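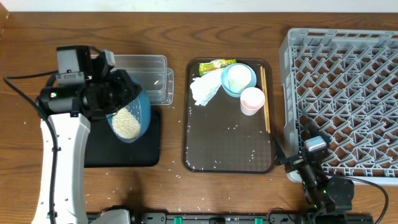 Buying Rice in Bulk: Notes From One Household

Reading time: 2 min

Print | E-mail

This household began buying rice in large sacks last September. The decision followed the closing of the grocery in Brakstead, after which the nearest full-size store was 18 miles away. A 33-pound sack now lasts two adults most of a season.

Long-grain white rice keeps very well when it is sealed and stored in a cool cupboard. Brown rice does not, as the oil in the bran turns stale. It is bought here in small bags only and kept in the refrigerator. 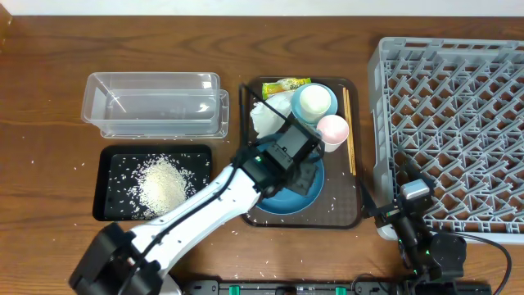
The sack itself should not serve as the storage container. Paper tears at the seams, and pantry moths can chew through thin plastic. Jars with a rubber seal are preferred, each marked with the month of purchase. Older rice is used first – a simple rule that was ignored in this kitchen for years.

Readers have asked about washing. White rice is rinsed here in cold water until the water runs nearly clear, then drained well. Rice labeled as enriched is left unrinsed, as washing removes much of the added vitamins.

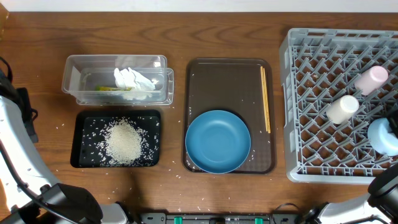 Cooking Times

The usual measure is one cup of rice to one and a half cups of water, covered, over low heat. After 11 minutes the burner is turned off and the pot stands, lid on, for as long again. Rice that has been stored for a long time may need a little more water.

A later post will deal with dried beans.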